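We use cookies to improve your visit. By continuing to browse you accept our cookie policy. Accept | Settings

Robot arm demo at our open day: what should visitors see, and how close can they stand?

Our makerspace in Duren holds its open day in August, and I have been put in charge of the arm demo.
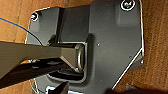

The job is to get the finger into the opening in the gray plate without touching the rim. The plate lies on a wooden surface and the arm works it from the side. When it goes well it is slow and not much to look at from a distance. Last year we did pick and place with blocks and people stayed for a minute and then went to the snack table. I would like to do better this time.

We have 3 hours and expect families as well as people from two local shops. The total budget is 1750 dollars, and most of that is already going to tables and insurance. I have two things I need help with. First, how do I make a small, close task interesting to people who are standing back? Second, what do you use to keep kids away from the arm? I have rope and some cones. There is an emergency stop, but it is on the controller behind the table.

Kedir Lencho

Rosário Teixeira

I ran the demo table at the Grutus open house for two years, so I can tell you what we did.

Put the wrist camera on a big screen. With a gap that small, people in the second row see nothing but the back of the arm. We used an old 40 inch TV on a stand and turned it toward the door so people saw it coming in. Check your lighting the day before with the room lights on. Screw heads and shiny edges can glare badly on a screen, and matte gray parts go dark next to them. A cheap desk lamp off to one side fixed most of ours.

Keep each run short. Ours was under 2 minutes, including the return to the start position. If yours takes longer, have someone talk through it. Tell people when the arm is about to go in. If it misses, say so and run it again. We had more questions after a miss than after a good run.

On safety, rope and cones are not enough with small kids. They go under the rope. We put a row of heavy tables between the crowd and the arm, far enough out that an adult leaning over could not reach it. Measure that with the arm fully stretched out, and leave extra. Move the stop button to the front where the operator can hit it without turning around, and have a second person who only watches the crowd. Slow the arm down too. Your manual should have a reduced speed setting. Get whoever is responsible for the arm to look at the layout before you open the doors.

Also tape down your cables. Any thin wire that runs along the arm should have enough slack for the whole move. We snagged one on the first morning and lost most of an hour.

pacheco_bench

Get stickers. Kids will stand in line for stickers.

I would skip the gap thing and do something with candy, but that is me.

Kedir Lencho

Thanks Rosário. We have a TV in the Ladus room I can borrow, and I will ask about moving the stop button this week. I had not thought about a second person for the crowd. I will do the stickers too. No candy, the floor was sticky until Christmas.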